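Teaching a kitchen robot by example
2021-02-16

Bedance is a small company that collects practice runs for robot arms. Most of its work now happens in simulation, in a set of virtual kitchens the staff call Lurkach. We spoke with the lead of the data team, who asked to be identified by job only.

"People think we program the motions," the lead said. "We don't write any of that. An operator drives the arm through the task, we save the run, and the model learns from the saved runs."

Each task starts with 100 runs. An operator can record up to 10 in an hour, and fewer when the task involves a door or a hinge. The team works in pairs, with 2 people trading off at the controls.

"Your hands get tired and your runs get sloppy," the lead said. "The model will copy sloppy."

Failed runs are kept in a separate folder. Bedance tried mixing them in last May and went back to clean ones after a week.

The kitchens change between runs. Wall tile, counter stone and cabinet finish are swapped by a script, and so are the plates and food. Toaster ovens have been the slowest job so far.
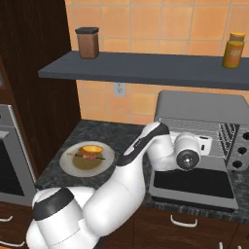 "Reaching into a small opening is where operators disagree," the lead said. "One goes in straight, another comes in from the side. Both are fine, but we want enough of each."

The next batch, named Sidisside, covers drawers. The lead expects it to take longer than the ovens did.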